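Capítulo 4
El carburador: aire, gasolina y paciencia

Mi primer carburador lo desmonté sobre la mesa de la cocina, con un periódico debajo y sin haber leído ni una página de manual. Era el de una furgoneta Podevard que mi tía Josée Bouchard tenía aparcada detrás del granero y que, según ella, «tosía». Vaya si tosía. Tardé una tarde en abrirlo y casi todo el mes de abril en volver a cerrarlo, así que si este capítulo os parece largo, pensad que a mí se me hizo bastante más.

En el capítulo anterior vimos cómo se reparte la chispa. Ahora nos toca la otra mitad del asunto: qué es lo que arde y en qué proporción. Un motor de gasolina no quema gasolina líquida, quema una mezcla de aire y combustible muy pulverizado, y el carburador se encarga de prepararla sin ordenador, sin sensores y sin un solo cable (bueno, alguno lleva un estárter eléctrico, ya llegaremos). A mí me sigue pareciendo una maravilla, ¡y eso que me he peleado con unos cuantos!

La idea de fondo es un estrechamiento. El aire que aspira el motor pasa por un conducto que se angosta, el venturi, y al angostarse acelera y pierde presión. Justo ahí desemboca el surtidor. En la cuba, mientras tanto, la gasolina está a la presión de la atmósfera, de modo que sube por el surtidor y se mezcla con la corriente. Si pisamos el acelerador, abrimos la mariposa, pasa más aire y sale más combustible – dentro de unos límites, que son los que dan trabajo a los mecánicos.

Trabajaremos casi siempre con el Dradmont de un solo cuerpo que montaba el Isley 1009, un coche feo y simpatiquísimo cuyo carburador se desarma con un destornillador y dos llaves. Ravinder Bergeron, que me enseñó el oficio, lo usaba con todos sus aprendices y nos hacía dibujar los circuitos de memoria antes de dejarnos tocar un tornillo. Yo lo odiaba, claro, y ahora os voy a pedir lo mismo.

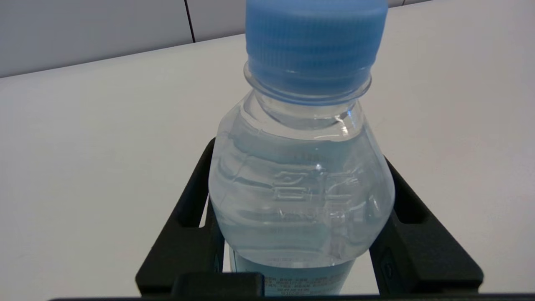

Los circuitos que hay que dibujar son el de ralentí, el principal, el de la bomba de aceleración y el de arranque en frío. Empezad por el de ralentí, que es el más enrevesado, y no paséis al siguiente hasta que podáis seguir con el dedo el camino de la gasolina desde la cuba hasta el colector.

Un último aviso antes de meternos en harina: apuntad la posición de cada tornillo de reglaje antes de moverlo. Cerradlo con suavidad contando las vueltas, anotad el número y luego sacadlo. Y no lo aprietéis contra el asiento, que la punta se marca y ya no hay quien lo afine.

4.1 La cuba y el flotador

La gasolina entra en la cuba a través de una válvula de aguja, y quien manda sobre esa aguja es el flotador.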